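## Setting Up Your Gradilell Step-and-Repeat Backdrop

Welcome, and thank you for hosting your gala with us! 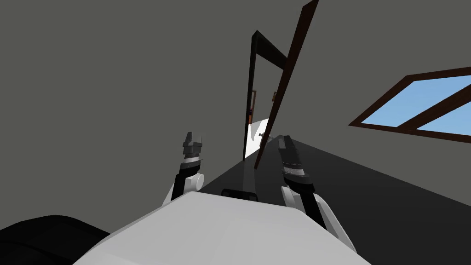 *Fig. 4. Robot with both arms raised, gray wall behind (rendered)*

1. Lay the Fludell poles along the carpet and snap them together — the click is quite loud, so don't be alarmed.
2. Slide the banner on from the left, logos facing the photographers.
3. Hang one sandbag on each of the 4 feet.

**Note:** The carpet runs 50 feet, so unroll it before your honorees arrive.

**Caution:** Please don't let guests lean on the banner, however charming they are.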